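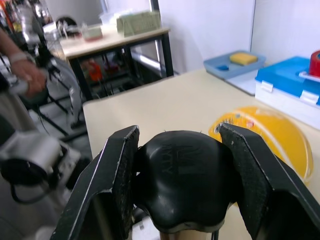
Les deux doigts de la pince vus depuis la caméra de poignet, cellule Zedix, site de Pustville.

Rapport d'avancement, août
Cellule Zedix : remise en état et mise au point
À l'attention du fonds Surnar

Bonne nouvelle pour commencer : la cellule a tenu 1000 cycles de fermeture sans perdre son zéro. Au rapport précédent nous en étions encore à recaler la pince tous les matins, et l'équipe de Pustville est franchement ravie de passer à autre chose !

Pince
Les faces internes des doigts sont usées, avec un aspect granuleux et des éraflures claires le long des arêtes. Nous les gardons pour l'instant. La géométrie est bonne, les pointes se font toujours face, et l'adhérence suffit pour tout ce que nous saisissons en ce moment. Une paire neuve est commandée chez Frandsen, au même profil, et nous la monterons à la prochaine révision. Le couple de serrage des vis a été noté dans le carnet de la cellule, ce qui manquait cruellement.

Caméra de poignet
Le support avait pris du jeu. Il a été démonté, nettoyé, remonté avec du frein-filet faible, puis la caméra a été réétalonnée. Les deux doigts restent dans le champ et la table derrière eux aussi, c'est le cadrage que nous voulions depuis le début. L'étalonnage complet prend maintenant 60 minutes, déplacement des mires compris. Nous pensons pouvoir faire mieux en automatisant la séquence de poses (le script existe, il plante encore à la cinquième).

Câblage
Le câble noir forme une boucle sous le bras. Nous avons repris sa longueur pour que le poignet puisse tourner sans tirer sur le connecteur. Reste à poser une gaine à l'endroit du frottement. Petite dépense, déjà couverte par la ligne consommables.

Table de travail
Le plateau crème reste en place. Nous y laissons volontairement des objets du quotidien, de formes et de couleurs variées : un bac bleu clair avec son éponge jaune, une boîte de rangement à couvercle bleu, une pièce jaune bombée et brillante. Les reflets de cette dernière perturbent encore la détection, et c'est un très bon test.

À faire avant le prochain rapport
Montage des doigts neufs et nouveau zéro.
Gaine sur le câble du poignet.
Correction du script d'étalonnage.
Essais de saisie, 3 séries avec les doigts usés puis 3 avec les neufs, pour comparer.

Budget : pas de dépassement. Le délai de Frandsen est de 5 semaines, nous avons décalé la révision en conséquence.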